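Search tickets
Search
Advanced

Ticket 2166 - Music stops at era change, Pamix audio pack
Filed under: Audio > Soundtrack > Mods and custom music
Status: Open, waiting on reporter
3 comments | 2 watching | Share

Summary
With the Pamix soundtrack pack enabled, the Wirska faction theme plays normally until the second era. At the era change the track fades out and the next one does not start. Ambient sound and unit voices continue. Reloading the save restores music until the next era change.

Environment
Unesgate build from April, Windows 10, music volume at 80, pack installed through the in-game browser. No other mods.

Steps to reproduce
1. Start a single-player game as Wirska on the Guerra map.
2. Play or fast-forward to the first era change.
3. Wait for the fade. Silence follows.

Log, Saturday, June 27, 2020
- Reproduced on a clean profile. Same result with the music slider at full.
- Disabled the pack. Stock soundtrack crosses the era change correctly.
- Audio log shows the crossfade request going out with a length of 900 ms, then "next cue not found".
- Compared the playlist file with the stock one. The pack names its second-era cue wirska_era2_drums. The game asks for wirska_era_2_drums.
- Renamed the cue in a local copy. Music now continues, but the drum layer enters roughly two beats late.
- Re-exported the drum stem with the leading silence trimmed. Layer enters on the beat.
- Third era not tested yet. The cue name there has the same pattern and probably the same fault.

Workaround
Edit playlist.txt in the pack folder, correct the cue name, restart the game. A restart is required - the playlist is read only at launch. This does not fix the late drums.

Attachments
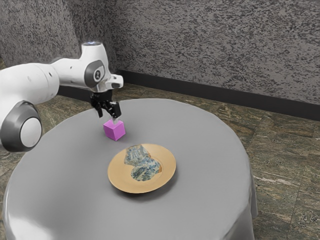

Magenta cube under the gripper

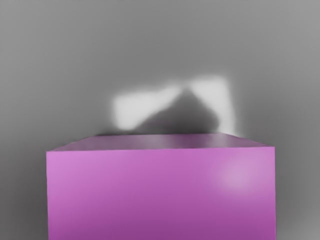
Requested from reporter
- Full audio log, covering at least one era change.
- Pack version as listed in the mod browser.
- Whether the silence also occurs in multiplayer. The host and client load playlists separately, so please check both.

Related: Music restarts after alt-tab; Faction theme too quiet in diplomacy screen

Tags: music, crossfade, era change, playlist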